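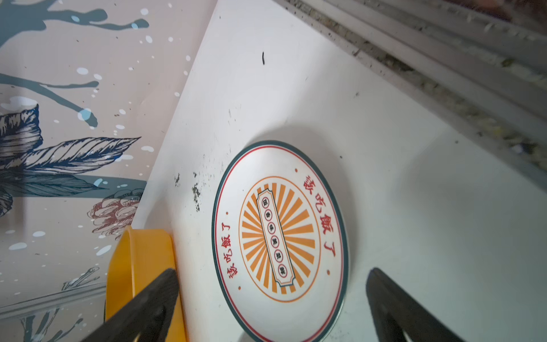 4.2 What the guestbooks say about getting there

I went into this part of the project expecting to read about beds and breakfasts. There is plenty of that (and a surprising amount about pillows), but the thing guests in Gulisitz write about most is the trip from the ferry landing to the front door. They write about it on the first night, while it's still fresh, and then quite often they write about it again on the way out, when they have to do it in reverse with more luggage than they came with.

A quick word on the material. The 13 guesthouses that let me copy their guestbooks gave me 847 entries, all in one language or another that I or a translator could read. I dropped the entries that were only a signature or a child's drawing, plus a handful where water had gotten to the ink, and that left 800. I coded every one of them myself, twice, with a month in between. Where my two readings disagreed I went with the second, which I know is not what the methods books tell you to do, but by then I had a much better feel for how people in these books complain. They are very polite about it! "A nice walk up from the boat" can mean a nice walk, or it can mean that somebody carried a stroller up the church steps in the rain. You have to read the rest of the entry to find out.

The town has 3 landings, and this is where the trouble starts. The one called Lower Landing is the closest to most of the guesthouses if you measure in a straight line, and it's the one the Pundero booking page sends people to. On foot it's the worst of the lot. The lane behind it climbs straight into the old quarter, the paving is rough, and there is no shelter until you reach the bakery. The Desell landing is farther out, past the boatyard, but the road from there is nearly flat and a minibus meets the afternoon boat. Guests who came in that way hardly mention their arrival at all, and I've come to treat that silence as a kind of praise. The mill landing is used mainly by people with bicycles and I'll come back to it in 4.4.

So why does everybody end up at Lower Landing? I asked the hosts, and I got a different answer in almost every kitchen. Some told me the guests simply don't read their messages. Others had never noticed that the booking page picks a landing at all, and one of them pulled it up on her phone while I was there and was pretty annoyed by what she saw. A few thought Lower Landing was the right choice, on the grounds that it gives you the best first view of the town, and I can't really argue with that, it does. You come around the point and the whole waterfront opens up. It's just that the view is no help when you are dragging a suitcase away from it.
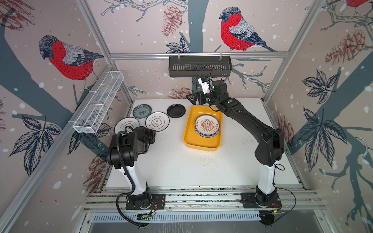 The hosts who had thought about it the most were the ones at the Tomić, the biggest of the guesthouses and the only one with a proper front desk. They had started sending a short note the day before arrival, with the name of the landing in capital letters and the time of the last minibus. Nothing fancy. In the entries written after the note came in, the climb from Lower Landing drops out of their guestbook almost completely, and what takes its place is chat about the minibus driver, who seems to be well liked. I want to be careful here, though. The note started in June, when the days are long and the steps are dry, and anybody walking up then is having a better time than the same person would in March. I don't have a full winter of entries to set against it, so I can't tell you how much of the change belongs to the note and how much to the weather.

There's a second thing I got wrong going in. I had a code for "lost" and I assumed it would go together with being unhappy, and it mostly didn't. People who got lost in the old quarter wrote longer entries and warmer ones, very often with a story about who had pointed them the right way. The unhappy entries came from people who knew exactly where they were going and could see how far up it was. I ended up splitting the code in two, "lost" and "effort," and going back through the whole set again, and I'm glad I did, even if it cost me most of a spring break.

Length of stay matters too. Guests who stayed a single night gave the arrival a big share of whatever they wrote, which makes sense, it was a big share of their visit. With the weeklong guests it shrinks down to a line, or turns into a family joke that gets repeated in the goodbye entry. This means that a guesthouse with lots of one-nighters will look worse on arrival in my tables than it deserves to, and I'd ask readers to keep that in mind before they compare one house with another.

One more source I should mention is the ferry company's notice, posted on Nov 15, 2018, announcing that the late boat would no longer call at the Desell landing outside the summer season. It comes up in the guestbooks only twice, both times in passing. The hosts brought it up constantly. For them it was the moment the easy way in stopped being available for half the year, and several had changed their check-in hours because of it. I take up the hosts' side of this in the next section, along with the question of who should be paying for the minibus.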